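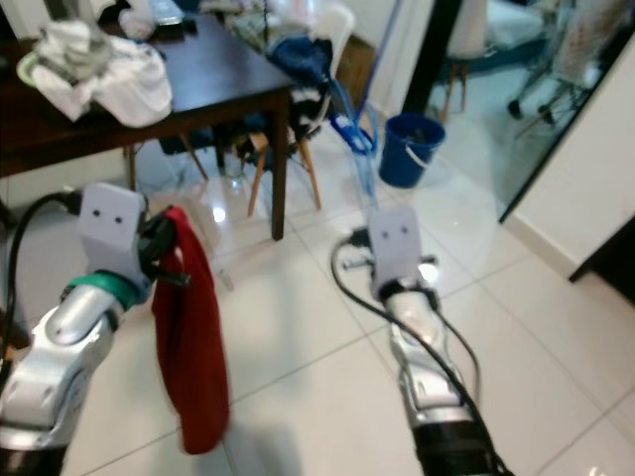
Consigning and Shopping at Gosling Resale: Frequently Asked Questions

57 shares
6 comments

Do I need an appointment to drop off clothes?

Yes, for anything more than a single bag. Appointments last half an hour and can be made at the counter or by phone. If you have one bag or less, walk in any time before 3 p.m. and someone will take it if the intake counter is free. We don't accept bags left at the door.

How many items can I bring?

The minimum is six. The maximum is whatever fits in two large shopping bags or one standard suitcase. Coats don't count toward the limit between September and December.

What do you take?

Adult clothing, shoes, belts, scarves and handbags. Everything should be clean, free of pet hair, and in working order, meaning zippers close and buttons are present. We do not take underwear, swimwear, socks, uniforms, or anything with a company logo on it. Children's clothing goes to our Sondau store, which has a separate intake list.

Do my clothes need to be on hangers?

No. Folded is fine. If you do bring hangers, tell us at intake whether you want them back. Plastic ones in good shape go onto the sales floor. Wire hangers from the dry cleaner can't be used on our racks, so please take those home.

Can you take clothes that need ironing?

Light wrinkles from a bag are fine. We steam most pieces before they go out. Linen and pleated skirts should be pressed before you bring them in.

What happens to items you turn down?

You can wait while we sort and take them with you, or sign the donation line on the intake form. Unsigned items are held until closing the next day.
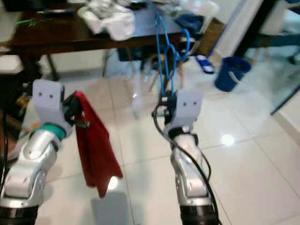

Posted by the Gosling Resale front desk, revised in March

The answers from this point on cover payment, pricing and returns. They replace the printed sheet that used to be handed out at the Sullari counter. If your copy of that sheet says something different, go by this page.

How is the price set?

We set it at intake, based on the label, the condition and what similar pieces have sold for in the store. You'll get a printed list with the starting price of each item. If there is something you won't sell below a certain amount, say so before the tags are printed. Changing a tag later costs a dollar.

What share do I get?

Half of the selling price on clothing and shoes. Handbags tagged at $196 or more pay 60 percent to the consignor.

How long do you keep my things?

Sixty days. The price drops by a fifth after the first month and by half in the last two weeks. You can pick up unsold pieces during the final week of your term. Bring your consignor number and allow us an hour to pull them. After the term ends, unsold items belong to the store.

When do I get paid?

Once your balance passes $20, you can collect cash at the counter or ask for a check by mail. Checks go out in the first half of each month. Balances never expire, but an account with no activity for two years is marked inactive and you'll have to show ID to reopen it.

Can I use my balance to shop?

Yes, at all three stores: Gosling, Sondau and Sullari. Store credit is worth ten percent more than cash, so a $50 balance buys $55 worth of clothes. Credit can't be turned back into cash after it has been used in part.

Can I return something I bought?

Within six days, with the tag attached, for store credit. Shoes can be returned if they haven't been worn outdoors. Evening wear, hats, earrings and anything from the half-price rack are final sale.

Will you hold an item for me?

Until closing on the same day. We can't hold things from the half-price rack. Phone holds are limited to one item per caller.

Is there a fitting room?

Four, at the back past the shoes. One is large enough for a wheelchair or a stroller. The limit is eight pieces at a time, and on busy afternoons we may ask you to leave extras on the rail outside.

Where can I park?

The lot behind the building is shared with the Gallinel bakery. Spaces with a yellow line are theirs until noon. Street parking in front is free for one hour. If you're unloading for an appointment, use the side door and ring the bell.

Do you do house calls?

Only for full wardrobes, such as an estate or a move. There is a $57 visit fee, taken out of your first payment. Call the Sullari store to set one up, and have a rough list of what's there before you call.

1132 views
Share this page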